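How to check a two-arm result before you believe it

Most write-ups of two-armed manipulation give you one success rate and a short clip. Neither says much. These are the steps we follow on the Nungate bench before a number goes into a report, and they apply just as well to other people's numbers.

Start with the training set. The Nerville policy was trained on 3,857 demonstrations, which sounds generous until you ask how many show both arms doing something useful. We went through the lot and kept 1,205. In the rest, one arm did the work and the other hung about. If a paper doesn't give you that split, ask for it, and be wary if the answer is vague.

Next, write down what counts as a success before you run anything. "Object passed between grippers" is too loose. Ours reads: second gripper holds the object alone for 3 seconds, first gripper fully open, nothing touching the table. Put it in a file and don't edit it after the first trial, however tempting the near misses look.

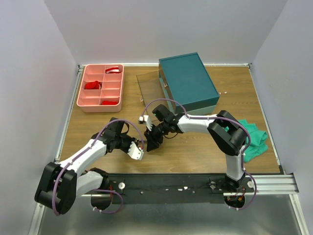
Both grippers at the centre of the table, with the tray, teal box and green cloth left in the workspace.

Leave clutter on the table. A policy tested only on bare wood may have learned the wood. Move the clutter between trials and note where it went. Cloth deserves particular suspicion, as it never lands the same way and a policy can come to lean on one familiar heap.

Now run the dull baseline. Wullus is a plain replay script: it picks the nearest recorded demonstration and plays it back with no learning at all. On fixed starting positions it came embarrassingly close to the trained policy. The gap only opened when we shifted the object by nearly 2 centimetres. Had we skipped that test we would have published a replay result under a grander name.

Last, have the trials scored by a person who doesn't know which method was running. The Cho scoring sheet is fine for this, though its "partial" column should be deleted. Partial passes have a way of turning into passes by April.

If the result survives, report the failures next to it, with the starting positions, so that others can try the same ones.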